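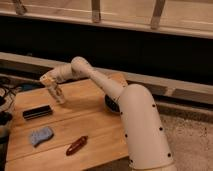
About Plesstead Night School
2023-05-12 - by Heriberto Pacheco

Evening classes for grown-ups in Ivirville. Started in February with one room, one bookkeeping class, 10 people signed up. Now 30 classes a term. Spanish, bread, sewing, tax basics, guitar (beginers only for now).

No grades, no entry test. Come tired, come in work clothes, fine by us. 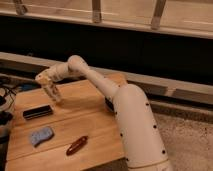
White arm over a light wooden tabletop.

Lambros Sotiropoulos runs the office and teaches the Greek class - ask him about fees, he can usually sort out a payment plan. Office is at 739 Zapata Street, side door, ring twice. Parking behind the Skekley building after six.

New term list goes up soon. Bread fills up first, so dont wait on that one.

We use cookies to keep this site working. OK / Settings

Recent
- Sewing moves to Tuesdays
- Guitar: bring your own strings
- Tax basics, second group added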